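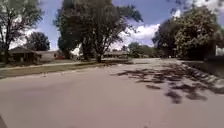

Angus Tawhiri

Subject: The big tree, the wide street, and who rakes what

Moved onto Boslow in the fall and I have been putting off this post, but it's April 2018 and the association letter has arrived, so I may as well get my complaining in early.

The letter says owners are "reminded to maintain the verge." The verge is the strip of grass between the sidewalk and the street. I mow it. I water it when I remember. What I don't do is own it, according to the plat, and I certainly don't own the tree, which was here before the house and behaves accordingly. Yet when it drops something, it's mine.

So, two questions. Who is responsible for the trees on this street? And has anyone had any luck getting the city to look at the pavement? You could land a small plane on it. I don't know who needed a residential street this wide, but they didn't set anything aside for upkeep.

karunaratne_lane
Welcome to Boslow. City owns the tree, you own the leaves. That's been the answer since I moved in and it has never once been written down.

mrs_pockets
Not quite. City PRUNES the tree. If a root gets your sidewalk, that comes to you. I paid $978 for two squares of concrete and the man told me it was a good price. He seemed like he believed it.

Angus Tawhiri
$978 for two squares. I've had cars that cost less. Did you appeal?

mrs_pockets
I wrote a letter. They wrote a letter. Theirs was shorter.

dalebythecurb
I'll say the unpopular thing: I'd take the sidewalk bill every year over losing the shade. My sister is over in Nornetden where they took everything down to put the pipes in, and by lunch you can't stand barefoot on her driveway. Over here you can walk the dog in the afternoon and stay under leaves a good part of the way. People complain about these trees right up to the first hot week.

Angus Tawhiri
I'm not against the shade. I'm against being the shade's janitor. 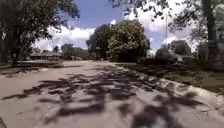 And the street surface is my real gripe anyway. It's patches and cracks, and the curb is chipped besides. I hit it with a wheelbarrow last week and I'd like it noted that the chips were there already. There isn't a line painted on the thing either, so people drive down whatever part of it appeals to them.

karunaratne_lane
Please do not ask for lines. Movonura got lines, and then they got parking signs to go with the lines, and then tickets. My brother-in-law got one in front of his own house for being 32 inches from the curb. He measured it too and he got 32, so that was the end of his defense.

hosebib
Disagree with all of you about the paving. It's old, it's fine. A rough street slows people down. They resurfaced the next one over when I was a kid and it was a drag strip by the end of the summer. Leave it ugly.

Angus Tawhiri
hosebib, I respect the position but I also have a bicycle.

hosebib
Wide tires.

dalebythecurb
On the grass: if yours has gone brown in patches, don't bother seeding under the tree now. It'll come up nice, the canopy will fill in, and you'll have fed the birds. Wait for fall. I used a 1000 square foot bag of the shade mix and it took, mostly. The strip by the curb did not take. The strip by the curb never takes.

mrs_pockets
Clover. Put clover in the strip. It stays green and you mow it half as often.

karunaratne_lane
The letter specifically says "turf grass." Page two.

mrs_pockets
I have had clover since before there was a page two.

Angus Tawhiri
I called the city this morning. The tree desk (there is a tree desk) says to send in a request and someone will come look at the limbs over the street. My request is number 1095. I asked what number they were on and she said they don't really go in order.

The pavement people are a different phone number, which rang for a while and then stopped.

dalebythecurb
Ask for the deadwood only. If you just say "trim" they'll take the whole street side off and you'll be looking at half a tree for ten years.

Angus Tawhiri
Good tip, calling back to change it. Still undecided on the clover. mrs_pockets, what kind, and do you just throw it down or do I have to rake first?

mrs_pockets
White dutch. Rake a little, throw it down before a rain, and don't tell page two.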